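Home Organizing > Kitchen and Utility > Bottle sorting at the table, bin too soft?

retberg_row
Posted in June
We moved the recycling out of the garage because it was too far to carry and things kept piling up by the sink. Now the bottles get sorted on a work surface and go into whatever bin is closest. Deposit bottles are supposed to stay separate from curbside. In practice it all ends up in one bin and I go through it again at 11 at night before pickup.

I have two kinds of bin. One is a wide round cream one with a blue band on it. The other is clear-ish frosted plastic with a blue rim. I'd like to settle on one kind and buy more of it. Pictures of the setup:
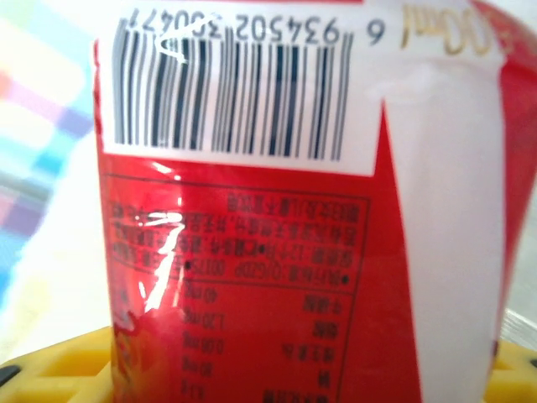
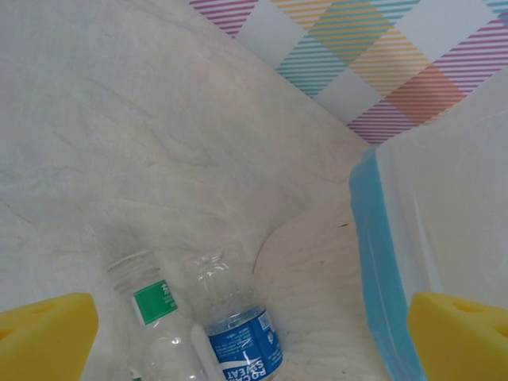
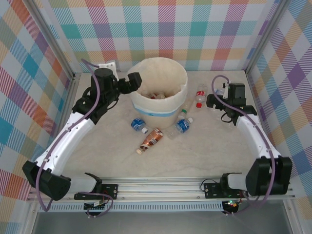
The second question is about labels. Our return machine at Cornden needs to read the barcode, so I've been leaving wrappers on and not crushing anything. That takes up a lot of space. My spouse wants to crush everything and forget the deposit. Last year we got back 203 dollars, so I'm not ready to do that.

katene22
Go with the frosted ones. You can see how full they are from across the room, and straight sides fit on a shelf. A round bin wastes the corners.

oldcakley
Disagree. A wide round opening is what you want if people are tossing bottles in from a chair. I had narrow bins for years and half of it landed on the floor. Nobody in my house looks at how full a bin is anyway, they just keep going until it falls over.

retberg_row
The tossing is a fair point. We do miss a lot. The round one is easier to hit, but it's awkward to get down the back steps.

pinelot
Don't crush the deposit ones. Our machine spits out anything dented near the barcode. Caps on or off depends on the town, so check yours. I rinse, let them drain upside down on a rack, and put the caps back on so they don't drip in the car.

katene22
We leave caps off. They dry faster and the bin doesn't smell.

pinelot
Mine don't smell if they're rinsed.

oldcakley
Also look at which ones carry a deposit at all. I brought in a bag of imported drinks once and every one came back out. There was a barcode on each of them, it just wasn't in the machine's list. Those can go straight to curbside and you can crush them.

retberg_row
I hadn't thought of that. We buy a fair amount from the import aisle, so that would cut the deposit pile down. I'll run a bag through and write down what gets rejected.

For now I'm keeping the round bin for deposit and using 2 of the frosted ones for curbside and caps. If the steps get to be a problem I'll put a liner bag in the round one and carry only the bag.

oldcakley
Get the thick liners. The thin ones split at the bottom.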